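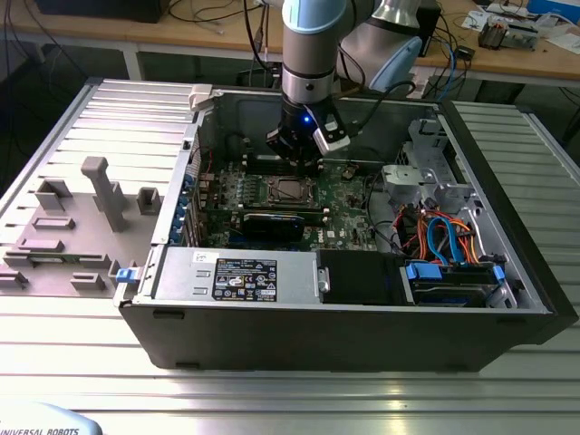 November 15, 2022

So the old Dell is finally open! I've been promising myself this for weeks (months, if I count the time it spent under the coats) and today I got the side panel off and had a proper look around in there. I'd forgotten how much I like the inside of a computer. A big green board full of tiny parts, and those little blue clips on the drive carriers that somebody at a desk somewhere must have argued over. I love those clips. You squeeze, you slide, done, no hunting for a screwdriver.

The plan is still the same as it was on Sunday. Memory first, then the drive, then decide if the graphics card is worth keeping. Hussam Sfeir says it isn't, but Hussam thinks anything older than his car should go in the bin, and I'd like to see what it does with more memory behind it before I give up on it. He did lend me the good anti-static strap, so I can't complain too much.

I spent way too long reading up on which sticks go in which slots. There's a thread on the Skernen forum with 2,405 replies and I swear half of them are two guys fighting about whether you have to fill the slots in pairs. I read maybe a tenth of it and came away knowing less than before. Then I found the service manual as a PDF and the answer was on page 30, in one sentence. Typical me, manual last!

Things I want to remember for later – the orange, red and blue cables around the drive cage need to go back the way they are now, so I drew them in the back of this notebook (badly, with the wrong pens, the red one is purple). The air shroud is the black plastic thing next to the power supply and I'm going to try not to lose whatever holds it. And I still have to order thermal paste. The tube in my drawer has turned to chalk.

Laying the case down on its side was the right idea. Last time I worked on one standing up, and I dropped a screw behind the board and spent an entire evening tipping the thing back and forth like a rain stick. The slotted table is great too, though I can already tell I'm going to be fishing screws out of those grooves. I need a dish. Mom's old butter dish would do, it has no lid anyway.

Baxter ate half my sandwich while I was reading about memory, so dinner was the other half and some crackers. Bad dog, good company.

Tomorrow I want to get the hard drive copied before I touch anything else. All the old vacation photos are on there, and the recipes, and probably 3,000 songs I don't listen to anymore. Need to find the adapter first – I think it's in the blue suitcase.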